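Nollitz drops nickel from its bracelets and earrings

Jewelry maker Nollitz will stop using nickel in its bracelets, earrings and chains, the company told retailers in May. The first nickel-free pieces will go on sale in September, and the remaining stock of plated items will be sold off at a discount through the end of the year.

The change covers 16 product lines, including the Zokico stud earrings and the wider of its two cuff bracelets. Clasps and jump rings will be switched over too. The base metal will still be brass, with a palladium layer in place of the nickel one and a clear coat on top.

Nollitz said it received 2,288 returns last year, and that skin irritation was the reason customers gave most often. Earrings made up the largest share. The company has offered a nickel-free hook as a paid extra for the past 7 years, and that option will disappear once the standard hooks are changed.

Prices on most pieces will go up by 10 percent. Engraved pendants stay at their current price because they are already made of stainless steel.
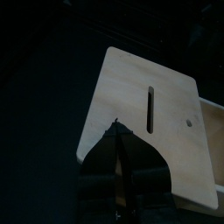
According to Dirk Michiels, the increase will be hard to explain to shoppers who never had a problem with the old finish. He said he would have liked to see both versions kept on the shelf for at least one more holiday season, with the cheaper one clearly marked. He added that he expects to place a smaller first order than usual and see how the cuffs sell.

The plating work is moving from Drostico, which has handled it since the brand started, to a shop run by Gumede. Drostico will go on making the chains. Nollitz did not say how long the new contract runs.

Customers who bought plated earrings this year can exchange an unworn pair for the new version when it comes out, at no charge. A receipt or order number is needed. Worn pairs can't be exchanged, but the hooks can be replaced by mail for the cost of postage. Exchange forms will be sent to stores in August.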